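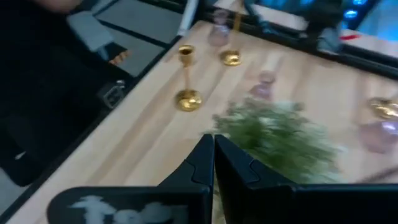

Filtering motion-blurred wrist frames before training a grasp policy

Written by Lok-yiu Yip. Code review by Gion Schwaiger. Last revised October 13, 2024.

This page covers the blur filter used in the Danar pipeline. It assumes that you already have synchronised wrist video and joint logs from a two-arm table, and that the logs are in the Teltetti format. If they are still in the older Ener format, convert them first. The filter will read an Ener log without complaint and give you wrong velocities.

Background

A wrist camera moves with the gripper, so image sharpness depends on how fast the wrist is turning as well as on how far it is from the objects. Our first filter used image content alone: variance of the Laplacian, one threshold for the whole set. It threw away sharp frames of smooth surfaces and kept blurred frames with strong highlights in them. Glass and polished metal are the worst case. A highlight dragged across a few pixels still has a hard edge along one side, and the Laplacian responds to it.

The method below, first proposed by Narendra Sengar, scores each frame against its neighbours in the same episode and uses the joint log to decide which frames may serve as a reference.

Step 1. Build the speed track

Read the joint velocities and compute the angular and linear speed of the wrist at each frame time. Interpolate linearly. Do not smooth the result. Keep the left and right arms in separate tracks, even where they share a clock.

Step 2. Pick reference frames

Within an episode, mark every frame whose angular speed falls in the lowest tenth. These are the references. Episodes with fewer than 96 frames are too short for this to be stable and should go to the manual list.

Check the references by eye before going further. A usable one shows fine repeated texture at working distance, such as the ribs on a vase, and straight edges that stay straight.
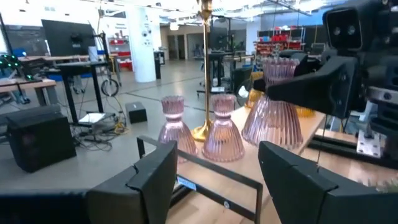 If the lowest tenth contains nothing of that quality, the exposure time was probably too long for the lighting, and no threshold will rescue the episode.

Step 3. Score

For each remaining frame, take the two nearest references in time. Crop out the region covered by the camera's own gripper fingers. They move with the lens and stay much the same however fast the wrist is going, so leaving them in pulls every score upwards. The mask can be drawn once per camera mount, but redraw it for different finger openings. Three openings were enough for us.

Compute the gradient energy in the unmasked area and divide by the mean of the two references. Call this r.

Step 4. Weight the frames

We started by deleting everything with r below 0.4. Tsz-kin Siu then tried keeping all frames and passing r, clipped to 1, as a per-frame loss weight. The comparison used 1002 training episodes and 600 held-out grasps per policy. With deletion, the policy overshot on fast approaches, where it had seen few examples. With weighting, the overshoot was smaller and the final alignment was no worse. Weighting is now the default in Bárány, our training code. Set blur_mode to drop if you need the old behaviour.

Known problems

The other arm entering the view raises the gradient energy on its own account. Yen-ting Tse has a patch that masks it from forward kinematics, but it needs a good calibration between the two bases. Issue 1021 tracks this.

Objects very near the lens blur at wrist speeds that leave the far side of the table sharp. A single r per frame does not capture the difference. A tiled version exists on a branch and runs too slowly for routine use.

The speed track must use the camera clock. An offset of two frames is enough to put blurred images among the references. To test for it, plot r against angular speed for one episode. The points should fall away as speed increases. If they form a loop, correct the offset and start again from Step 1.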